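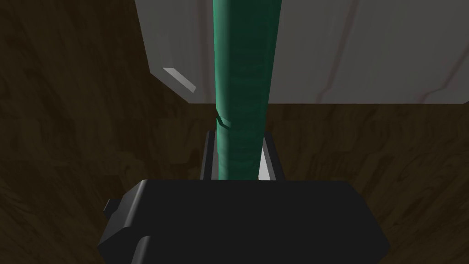 marlow_bits
Our group at Eltstead is writing house rules for simulated manipulation tasks, and I'd love a sanity check from you kind people before they go up in September. The draft says an episode only counts as a grasp if the object is between both fingers and stays there for 30 frames. Take something tall like that green cylinder, held low with most of its length sticking up past the fingers. I'd pass it, but a colleague wants a rule about how far up you have to grip.

tinwhistle
I'd side with your colleague, sorry! We had the same argument at Raju over more than 3,000 episodes, and the low grips were the ones we kept having to relabel. Write the height rule now and save yourself the grief.

marlow_bits
Oh dear – fair enough, though I worry about making the rules so long that people stop reading them.
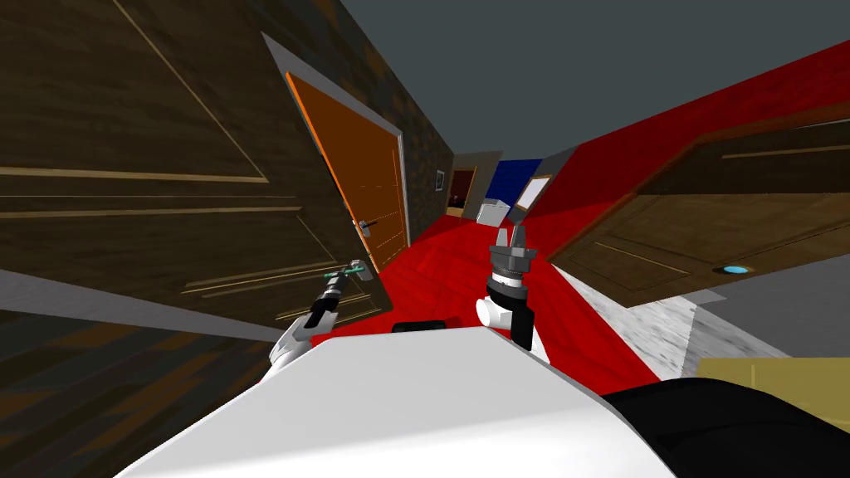 pegboard5
My two cents is on doors, if you have room for them. The Verkico checklist we use asks for a written stopping point before contact, and I think it's a lovely habit even in simulation. With a lever handle like the one on the orange door, and the left gripper's fingers pointed toward it, I'd want the page to say what the right arm is supposed to be doing too.

tinwhistle
Disagree a little. Leave the idle arm to the operator.

pegboard5
We tried that at Casgate and got 5 different habits from 5 operators, bless them. One line on a parked pose fixed it for us.

marlow_bits
Parked pose goes in, then. I'll post draft 2 tonight with the height rule in brackets.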